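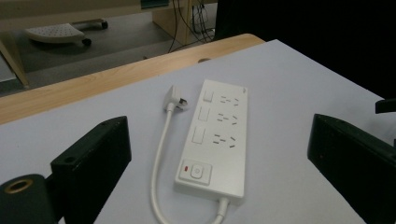
Power strip with the switch light on.

About Finby

Finby is a small food site based in Mitport. We write about breakfast, packed lunches and the things people are told to buy in order to have better ones. If you came looking for a clean eating plan or a ten-day reset, there are plenty of those elsewhere and we wish you luck with them.

We started out of irritation. One of us had been sent a free tub of something called Zulteo, an oat and seed powder that promised to keep you full until lunch. It kept her full until a quarter past ten. When she looked up other reviews, every one of them said it was a game changer, and most had a discount code at the bottom. So she wrote her own, put it online, and got more mail about it than about anything she'd written before. Some of that mail was rude. Most of it said "same here."

What we do

We eat the food. That sounds like a low bar, but read enough product roundups and you start to wonder. Before we write about a cereal, a bar or an overnight oats kit, we have it on at least 4 ordinary mornings, with school bags to find and a bus to catch. A breakfast that only works when you have half an hour to spare gets marked down for it.

We also cook. There are 105 recipes on the site as of this update, and we take them down if readers keep telling us they don't work. The baked banana oatmeal went that way last September. We still like it, but it came out as soup for too many people and we never found out why.

What we don't believe

We don't believe there is one right breakfast. We have read the articles saying you must eat within an hour of waking, and the ones saying you should hold off until noon, and they sound equally sure of themselves. If you're hungry, eat. If a doctor has told you something different, listen to the doctor.

We don't use the word "superfood." We are wary of "natural," "guilt-free" and "protein-packed," and of any serving size that turns out to be a third of what a grown person pours into a bowl. We don't call food bad, either – a doughnut is a doughnut.

How we pay for it

Readers pay for most of it. Membership is $50 a year and gets you the monthly letter, the printable shopping lists and the archive of older reviews. Recipes are free to everyone. We run a few ads from local shops and the Radu bakery, and for that reason we don't review Radu bread. Draw your own conclusions about sites that would.

We buy what we test. Companies still send us samples, and those go on the shelf by the door for whoever wants them. We have turned down 66 offers of paid posts so far, a number we keep partly to cheer ourselves up.

Are we biased? Sure. We like toast, we're cheap, and we're grumpy before coffee. You should read us the way we read a cereal box.

Getting in touch

Use the contact form for corrections, recipe complaints and suggestions for things to test. We read it all and answer what we can, usually within the week. We don't give diet advice by email, and please stop sending us smoothie bowls.

Page last updated January 25, 2021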